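Tagged: Robots, Local Tech

I drove out to Dakville on Sunday to see the grasping project everyone at Primutstead keeps emailing me about, and I stayed way too long! The method is called Iturra, and it lets a hand work out its own squeeze with no model of the object at all.

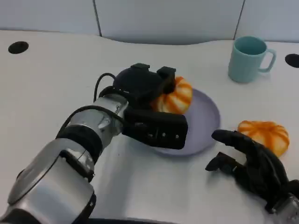
Benjamín Echeverría, who runs the tests, told me they've logged 1,096 tries so far (he looked tired). Each new object gets 18 practice grabs, tops.
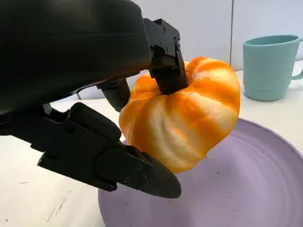

Ribbed stuff used to be the worst for them, because the contact points kept landing in grooves. So now the software picks its spots first – on the striped pumpkin, one piece presses right down into the dimple on top while a fingertip curls in underneath.
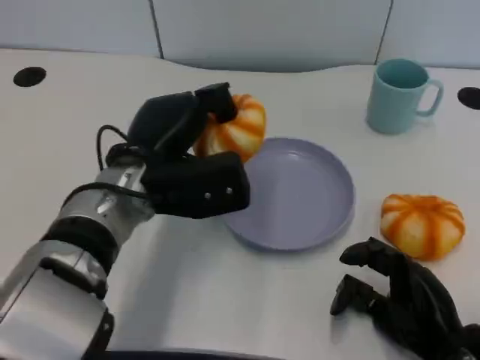 The old method, Mumano, needed about 9 minutes of planning per object. Iturra needs 3. They're trying glassware in February, and I've already asked to come back.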